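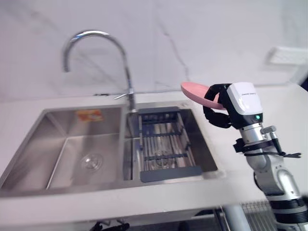 Norovirus cases in the Sestden district fell in March for the second month in a row, but the decline should not be read as the end of the season, according to Jomar Dizon, who told the district health board that late outbreaks remain likely in schools and nursing homes.

The district recorded 753 laboratory-confirmed cases over the winter, most of them in Brastinano and Cevstead. Five nursing homes limited visits during the peak. Three have since returned to normal hours.

Confirmed cases represent only part of the total. Most people with norovirus recover at home within a few days and are never tested. The Mathur Laboratory, which handles samples for the district, will continue weekly reporting until the end of May.

The board approved the purchase of 500 additional test kits for clinics and extended its outbreak hotline by 10 weeks. School nurses are asked to report any classroom in which two or more students are sent home with vomiting on the same day.

Residents who become ill should stay home for at least 48 hours after symptoms stop and should not prepare food for others during that time. Hands should be washed with soap and water, as alcohol gels do not work well against the virus. Older adults and parents of infants should watch for signs of dehydration and call a doctor if they appear.

A full report on the season will be presented to the board this summer.

Contact the newsroom | Copyright Sestden District Health Office | Back to top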